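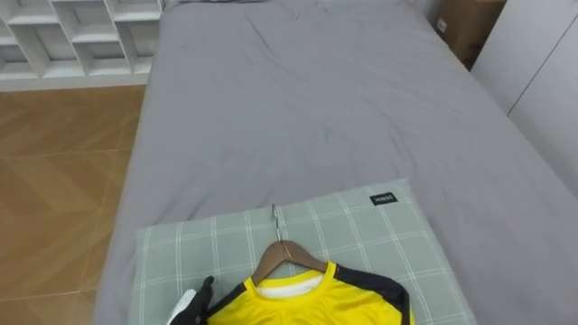
December, 4:30 in the afternoon, Zirnalstead upstairs room. Shirts again! Natália Cardoso and I have been going back and forth about shoulder bumps, you know the ones, the little dents a hanger leaves in stretchy knits, and I want to get my notes down before I forget which hanger did what. Today's piece is the yellow long-sleeve with the black panels, and with the shirt laid on the green plaid pillow it's so much easier to see how the wooden hanger sits inside the shoulders. The bar is curved, a nice wide upside-down V, and I think that shape suits this shiny jersey stuff better than the straight Ponell ones we bought (we still have 123 of those in the box, sigh).

Weights, so they're written somewhere: shirt 152 grams on the Baptista scale, 14 grams less than Natália has in her notes. One of us forgot to zero it and I suspect me. Will redo.

Also moved the rack to the foot of the bed. I like it there - you can turn from one to the other without taking a step.
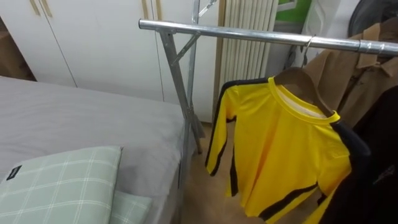
Yellow shirt on the chrome rail, wooden hanger.

To do: try the same hanger with the heavy Prakau sweatshirt, 400 grams, and look at the shoulders after a night on the rail. Ask Natália if she still has the padded covers. And somebody please label the hanger boxes, I opened the wrong one twice.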